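September, nearly midnight, should be asleep

Quick one before I forget it all. Club ran over again. Regional round in Holtamstead is 13 days off and the arm still can't do the wiping task, or it can, but only if the block is exactly where it was last time. Move it a thumb's width and it grabs air. Ladi says that's the whole point of the event, everyone's arm will grab air, ours just has to grab less of it.

So. Rules sheet says two tasks. Task one is SCRUB: hold the block, keep it on a wet board, cover the patch. Task two is FETCH AND STACK: wrapped packs out of a corner, in letter order, no tears in the film. We get marked on a written part as well, how we got from the hand version to the arm version, and that's 80 marks, which none of us noticed until this evening. We'd been treating it like an afterthought. Idiots.

Hence going right back to doing it all by hand and writing down what hands do. Felt silly for the first bit. Then not silly. 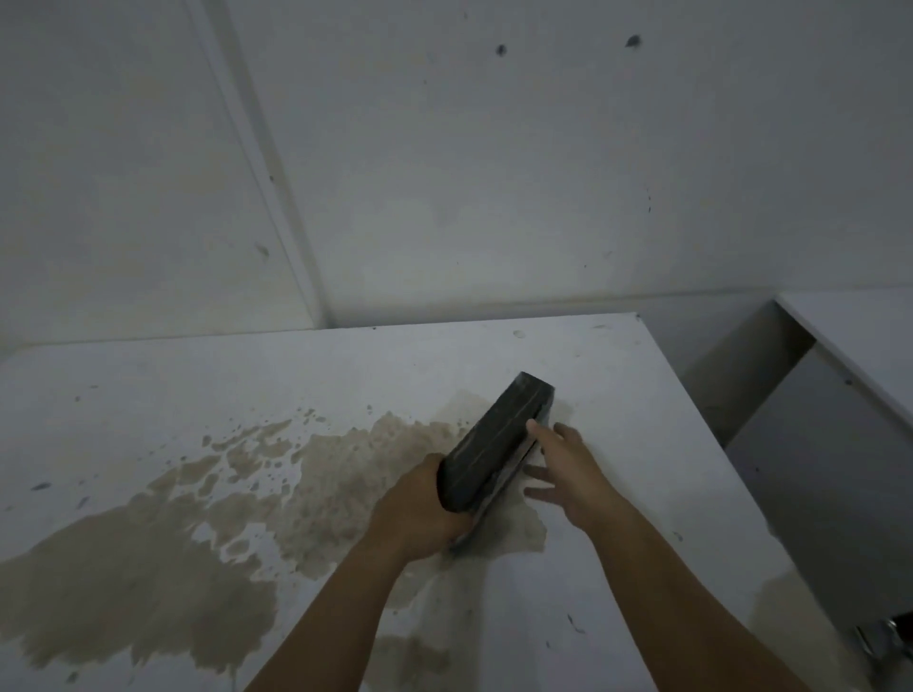
The writing part is harder than the doing. Try putting into words how hard you press on something! Ladi wrote "firmly" and I wrote "medium" and we argued over that till the tea went cold. What we agreed in the end: one hand grips the low end and the other lies open along the side, fingers spread, and it's the open hand that stops it skating off. The arm has got nothing like an open hand. It pinches. So it pinches and the block twists, every time, and that's been our problem since we started and we've been blaming the code. I also want a note in the write-up about splashes, there were little beige dots on the board out past the top left of the wet bit, and the rules take marks off for mess outside the patch. Slower at the edges then. Ladi thinks a rubber pad screwed to the side of the gripper would do for the second hand. Worth a go. I've got the offcuts from the Villanueva kit in a bag somewhere, under the bed probaly.

Ran the arm straight after with the old settings just to have a number. 239 seconds. Limit is 180. Hm.

Then Fetch and Stack, which everyone likes better as you don't get your arms filthy. The packs are wrapped in clear film with a paper letter underneath so you can read it through. Fine for a person. For our camera, not fine, the film wrinkles and shines and the poor thing reads glare. It called B an 8 twice and then gave up and called it nothing. I said turn the lights down, Ladi said you won't get to turn the lights down in Holtamstead, they'll have a sports hall with those awful bright ones. True. Annoying but true. 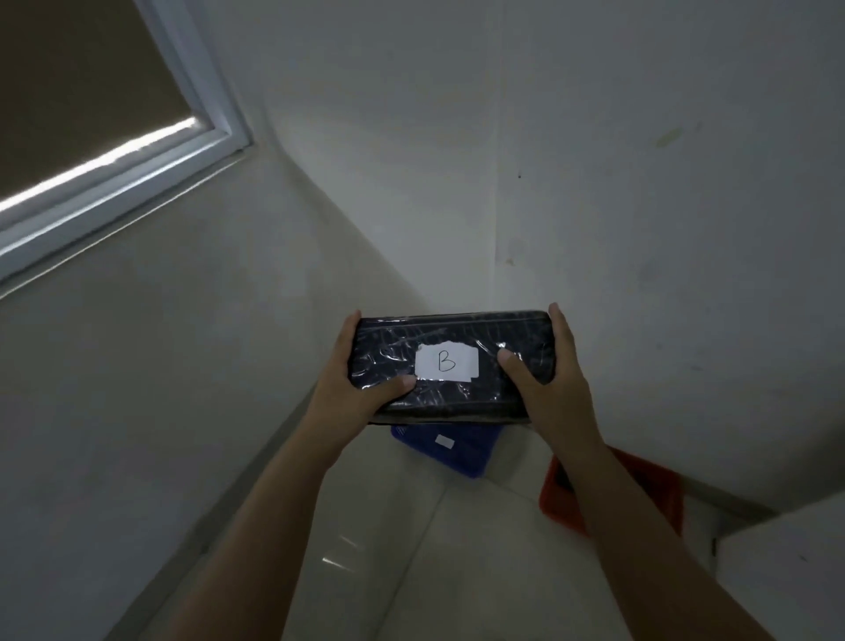 Tried reading it from a slant instead of straight on and that was better, much better, 5 good reads in a row before it lost one. Not enough to brag about. Enough to stop me sulking. If the arm tips the pack a bit towards itself before it reads, the glare ought to slide off the letter. That means an extra move and an extra move means time, and see above re time.

Corners are a pain too. Hands just go in from both sides and fold round the ends. One gripper can't do that. It has to come in from the front, and then there's wall everywhere. Ladi wants to nudge the pack out first and then pick it. I want a longer wrist. We'll try the nudge as it's free and a longer wrist is not.

Heard that the Prakivel lot have two arms this year. TWO. Vakidby have the same kit as us and last year they came with a printed scoop thing that fell off in the first heat and they still beat us, so who knows.

To do before next club:
find rubber offcuts
write up pressing (NOT "firmly", NOT "medium", borrow kitchen scales and get a proper figure)
slant read, try it under the bright lamp
nudge move, Ladi
ask about the van for Holtamstead
wash the towel, it's still in my bag and it stinks

Also my wrists ache and I've got a maths thing due that I haven't opened. Doing it on the bus. Bed.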